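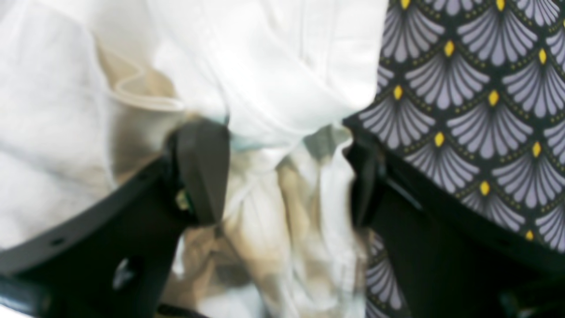

White fabric, gathered and held.

Chak-lun Yen had been left the curtains in his aunt's will, which would have been easier to bear if his cousin hadn't been left the house.

They arrived in July, in a box that had once held tinned pears, with a note from the solicitor in Plorkport. "Net curtains, 14," it said. "To be hung."

"Hung where?" said Pao-chu Yeh, who rented the other half of the landing and had come over to borrow a saucepan. She looked at his window. He had one, and it faced the back of the Ondoler Hotel.

"It doesn't say."

"Then hang them on top of each other."

He rang the solicitor, who charged him for the call and explained that the wording was binding. If the curtains were not hung, they passed to the cousin, along with a sum of 2,714 set aside for their upkeep. Chak-lun asked what sort of upkeep a net curtain needed. The solicitor said he couldn't speculate, and charged him for that as well.

So they hung them. It took until ten at night and most of Pao-chu's drawing pins. They put two at the window, one round the bath, one over the coats and three across the kitchen, where they gave the cooker a bridal look. The rest went up in the hall -- you had to part them as you came in, like a man arriving late at his own seance.

The cousin came to inspect the following week. He stood in the hall for some time with a curtain on his head.

"She hated these, you know," he said. "She only kept them up so the neighbours wouldn't see her looking."

"At what?"

"The neighbours."

When he had gone, Chak-lun went and stood behind the nets at his window. Across the yard, in room 212 of the Ondoler, a woman in a dressing gown was arguing with a trouser press. He watched for a minute, then for another twenty. At some point Pao-chu came in without knocking, fought her way down the hall, and handed him the saucepan.

"Move up," she said.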